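Gornaton 0.9 planner: is the two-arm tabletop benchmark worth anything?
Simulation and Planning board

aveerk_17
Posted March 1, 2022

The release notes say the new planner solves 263 of the bundled tabletop problems with both arms. I loaded the dish layout and I'm not sold. Solved means it returned a path. It says nothing about whether the path survives contact. The start state I'm using has both grippers empty and up over the table:
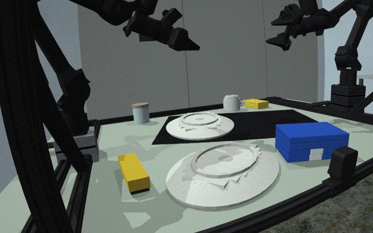 Reply 1: kakakhel_s

I think you're being unfair. Returning a collision-free path for two arms sharing one table is the job of a planner. Contact is the controller's problem. Which collision geometry are you loading?

Reply 2: aveerk_17

The defaults. And that's my gripe. Look at the upside-down dishes, all big flat facets and jagged ridges. If the collision mesh is as crude as the visual one, a fingertip can clear the model and still hit the rim of a proper plate. Or the planner dodges a ridge that no plate has.

Reply 3: noreen_m

You can't judge the collision mesh from the render. They're separate files in Grakar scenes. Turn on the hull overlay before you blame anyone.

Reply 4: junaid.sh

Agree with Noreen on that, but the benchmark is still soft. I ran the same layout with 100 seeds and most of the "two-arm" plans park one arm and do everything with the other. That's a one-arm planner with an expensive obstacle. My run, right gripper open up past the yellow block by the mug, left one over the back of the table:

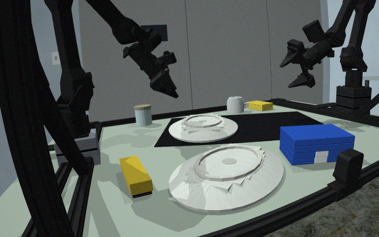 Both grippers empty, dish layout, Gornaton 0.9

Reply 5: kakakhel_s

Parking an arm is a valid answer if the cost is path length. Change the cost to total time and see if it still does that.

Reply 6: junaid.sh

Did that. Planning time went to 876 ms and it still parks the left arm on most seeds. I can post the config.

Reply 7: aveerk_17

Please do. Noreen, I checked the overlay and you were right, the hulls are separate. They're convex, though, so the raised ring on the bottom of each dish gets filled in. Fine for avoiding a dish, useless for planning a grasp on that ring. I still wouldn't quote 263 to anyone.

Reply 8: noreen_m

Then file it as a grasping issue. The avoidance numbers can stand until somebody breaks them.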